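Blog › Werkstatt › Greifer und Daten

Seit Juni nehmen wir für das Projekt Gradberg Vorführungen mit Handgreifern auf. In jeder Hand hält man ein Gerät und erledigt damit die Aufgabe, die der Roboter später übernehmen soll. Bisher waren das Becher und Schachteln, jetzt ist Kleidung dran.
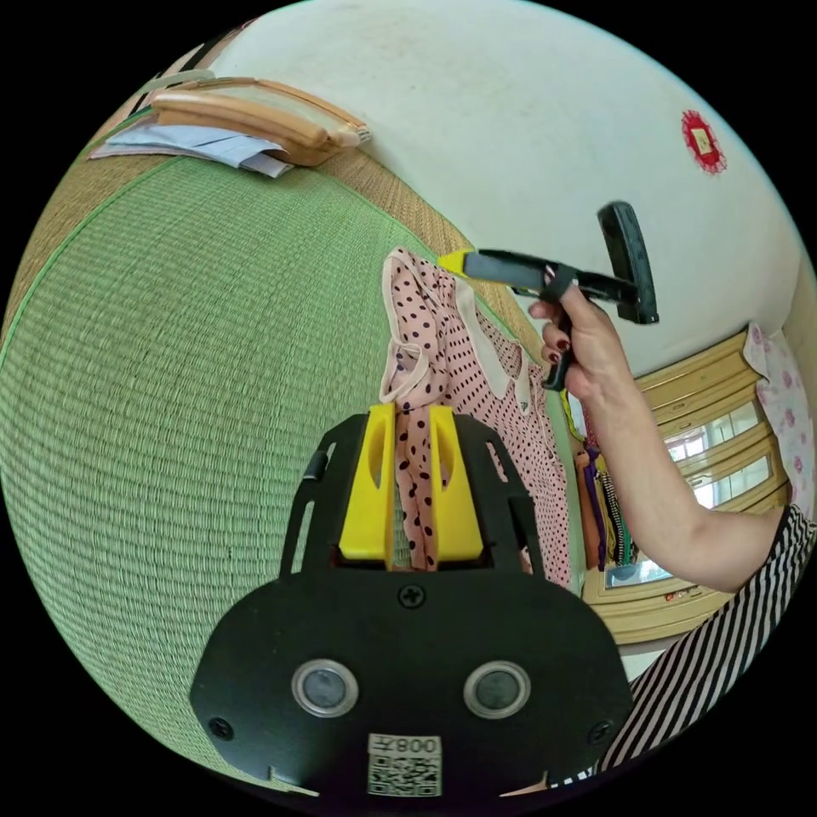
Gepunktetes Kleid, beide Greifer im Einsatz

Stoff ist mühsam. Mit zwei gelben Fingern pro Hand bekommt man einen schmalen Streifen gut zu fassen, einen Kragen schon schlechter. Man gewöhnt sich an, langsam zu arbeiten und den Stoff vor dem Heben kurz zu straffen. Eine Vorführung dauert so bis zu 5 Minuten, mit bloßen Händen wäre ich in einer halben fertig. An einem guten Vormittag schaffe ich 28 Durchgänge, danach werden die Handgelenke müde — und die Bewegungen ungenau.

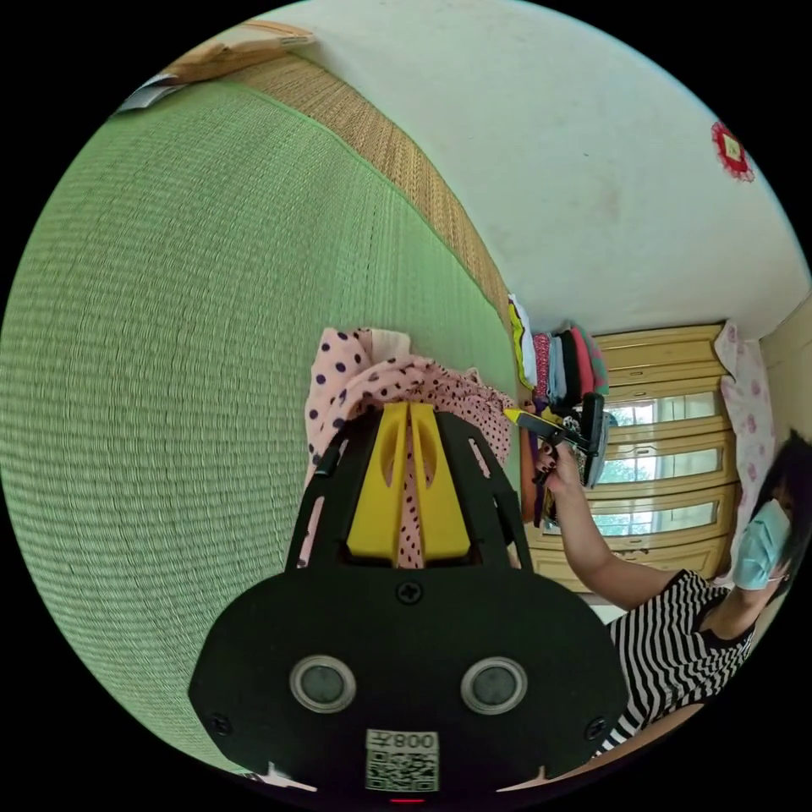
Insgesamt liegen jetzt 1.283 Aufnahmen auf dem Server in Deditz. Aussortiert wird alles, wo ein Greifer zu lange aus dem Blick des anderen gerät oder jemand mit den Fingern nachgeholfen hat. Kleine Fehlgriffe lasse ich drin, wenn sie danach sauber korrigiert werden. Mit dem Training fangen wir erst an, wenn auch die Hosen aufgenommen sind.

Kontakt · © Skorkport · Nach oben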